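Schüler lassen Roboterarm im Simulator Eimer versetzen

Robotik-AG der Gesamtschule am Tillside-Park qualifiziert sich für die Endrunde des Tastavlow-Wettbewerbs

10. Dezember 2021

Die Robotik-AG der Gesamtschule am Tillside-Park hat die Vorrunde des Schülerwettbewerbs Tastavlow überstanden und tritt im Februar in der Endrunde an. Das teilte die Schule mit. Die Gruppe erreichte 955 Punkte und lag damit auf Platz 2 der Wertung. Alle Aufgaben der Vorrunde wurden im Simulator gelöst, einen echten Roboterarm besitzt die Schule nicht.

Geleitet wird die AG von der Informatiklehrerin Sibel Karaca. Sie trifft sich einmal in der Woche nach dem Unterricht im Computerraum im Altbau. Gearbeitet wird mit der Simulationsumgebung Prerora, die der Veranstalter allen teilnehmenden Schulen für die Dauer des Wettbewerbs kostenlos überlässt. Die Schüler schreiben ihre Programme in Python, laden sie in den virtuellen Raum und sehen auf dem Bildschirm, was der Arm daraus macht.

In der Pflichtaufgabe der Vorrunde ging es um einen roten Eimer mit Drahthenkel und ein flaches gelbes Tablett auf demselben Tisch. Der Arm muss den Eimer am Henkel fassen und auf das Tablett bringen. Punkte gibt es für die Endposition, für die benötigte Zeit und für einen ruhigen Bewegungsablauf. Stößt der Arm gegen einen der übrigen Gegenstände auf dem Tisch, werden Punkte abgezogen.
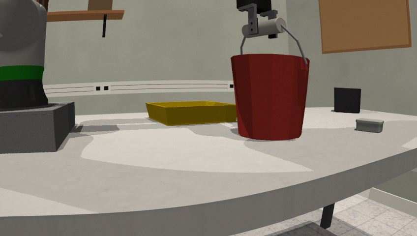

Der Henkel sei das eigentliche Problem gewesen, sagte Doğukan Öztürkmen. Man habe zuerst gedacht, es reiche, den Greifer über die Mitte des Eimers zu fahren und zuzumachen. In den ersten Versuchen sei der Eimer dann aber jedes Mal ins Pendeln gekommen, und beim Absetzen habe er schief gestanden oder sei umgekippt. Erst als die Gruppe die Beschleunigung nach dem Anheben stark gedrosselt habe, sei das Ergebnis brauchbar geworden.

Insgesamt ließ die AG ihr Programm nach eigener Zählung 3.849 Mal durchlaufen, die meisten Durchgänge liefen automatisch über Nacht. Die Protokolle wurden am nächsten Schultag ausgewertet. Für die Abgabe verlangte der Veranstalter eine Fassung des Programms, eine Dokumentation und einen aufgezeichneten Durchlauf. Die Startposition des Eimers wurde bei der Bewertung verändert und war den Schulen vorher nicht bekannt. Fest eingetragene Koordinaten halfen deshalb nicht weiter.

Die Gruppe teilte die Arbeit auf. Öztürkmen und Adesuwa Oyewole schrieben die Bewegungsplanung, Ozan Karaca übernahm die Auswertung der Protokolle. Die jüngeren Mitglieder kümmerten sich um die Dokumentation, die auf Deutsch und Englisch einzureichen war. Oyewole hatte außerdem ein kleines Programm geschrieben, das fehlgeschlagene Durchläufe nach der Ursache sortiert: Henkel verfehlt, Eimer verloren, Tablett verfehlt, Zeit überschritten. Nach Angaben der Gruppe fiel dadurch auf, dass viele Fehler erst beim Loslassen entstanden – der Greifer öffnete sich, bevor der Eimer sicher stand.

Mit den vorhandenen Schulrechnern war die Simulation anfangs kaum zu bewältigen. Auf den älteren Geräten lief sie nur ruckelnd, zwei Rechner stürzten regelmäßig ab. Der Förderverein bewilligte im Herbst 545 Euro für eine gebrauchte Grafikkarte und zusätzlichen Arbeitsspeicher. Seitdem rechnet ein einzelner Computer für die ganze AG. Wer ein Programm testen will, trägt sich in eine Liste ein, die neben der Tür hängt. Der Softwarebetrieb Tikkanen stellte zudem für einige Nachmittage eine Mitarbeiterin ab. Hsiu-ying Yip erklärte den Schülern die Grundlagen der inversen Kinematik, also die Berechnung der Gelenkwinkel aus der gewünschten Position des Greifers. Am Programm selbst durfte sie nach den Regeln nicht mitschreiben.

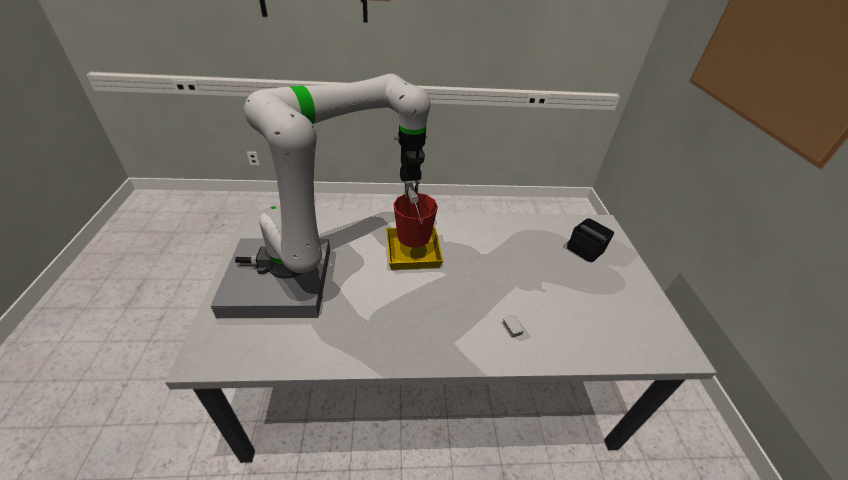 Endrunde im Februar

In der Endrunde wird eine neue Aufgabe gestellt, die den Schulen erst am Morgen des Wettbewerbs mitgeteilt wird. Bekannt ist bisher, dass erneut in Prerora gearbeitet wird und dass mehrere Gegenstände nacheinander bewegt werden müssen. Die Teams haben dafür einen Tag Zeit. Eigene Programmteile aus der Vorrunde dürfen verwendet werden, sofern sie vorher angemeldet sind.

Die AG will bis dahin vor allem das Greifen an flachen und kantigen Gegenständen üben. Bisher ist das Programm auf den Henkel zugeschnitten. Karaca sagte, man wolle den Teil für die Greiferbewegung neu schreiben und den Rest möglichst unverändert lassen. Über die Weihnachtsferien bleibt der Computerraum geschlossen, die Schüler können aber von zu Hause auf den Rechner zugreifen.

Antreten dürfen pro Schule höchstens vier Personen. Öztürkmen, Oyewole und Ozan Karaca sind gesetzt, der vierte Platz wird nach den Ferien innerhalb der AG vergeben. Die Fahrtkosten trägt die Schule, die Unterkunft stellt der Veranstalter.

Neue Mitglieder nimmt die AG zum zweiten Halbjahr auf. Programmierkenntnisse werden nicht vorausgesetzt, die Teilnahme ist ab Klasse 8 möglich. Anmeldungen nimmt das Sekretariat entgegen.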